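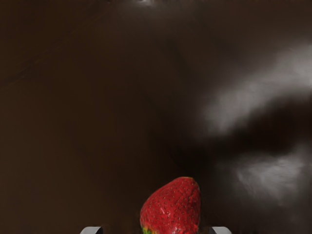 Kobina Addo

Every few months a scan of the same old photograph lands in my inbox with the same story attached. It shows the brick chapel on the Dako road in Mornville, the one with the two front doors, and the story is that one door was for men and the other for women. My aunt believed it, the woman who cut my hair as a kid believed it, and it's printed on a laminated sheet inside the building, so I suppose the building believes it too.

I don't. Or I don't yet.

Separate doors for men and women did exist in some churches, I'm not arguing with that. But plenty of small chapels got a second door for dull reasons. A room was added, a stair to the gallery needed its own way in, or the builder wanted the front to look even. When I ask people where they heard the story, they always point me to somebody else who told them. The laminated sheet gives no source at all.

So I went looking for paper. The trustees' minute book survives, or most of it does, and I got to spend two afternoons with it in November. It's dull reading. Coal, lamp oil, a long quarrel over a stove pipe. Seating comes up again and again because pews were rented, and the rents are written down by family. Husbands, wives and kids are on one line, in one pew. If men and women were walking in by different doors, they were then meeting up in the middle and sitting down together, which seems like a lot of trouble to go to.

The doors themselves get one mention that I could find: "paid for hanging east door, 15 dollars." No word on who was to use it. The entry comes after the ones for building the gallery, and the gallery stair is right behind that door. You can still see where the bottom step was. I think that settles most of it, though I know what I'd say if somebody else showed up with one line in an account book and called it proof.

Then there's the date stone. The sheet says the chapel was built to hold 200 and was full from the day it opened. The seating plan folded into the back of the minute book has room for 171, gallery included, and I went over it twice with a pencil. Maybe they put out chairs. Maybe whoever typed the sheet liked a bigger number. The stone has no figure for seats on it, only the year and the name, and the year is worn enough that I've heard three people read it three ways.

A reader named Conceição wrote after my last post to say her grandmother remembered the doors being used "properly," men on the left. I don't want to wave that away – people remember real things. But her grandmother was a child there long after the gallery closed, and by then the story may already have been going around. She's promised to look for a letter. I'd be glad to be wrong if the letter says so.

The scan, by the way, has "Nuvach, 3474" penciled on the back. I took Nuvach for a place for years. Now I think it was the photographer, and the number is his negative. I can't prove that either. If you have a card with the same name on it and another number, please send me both sides, even if the front is only somebody's barn.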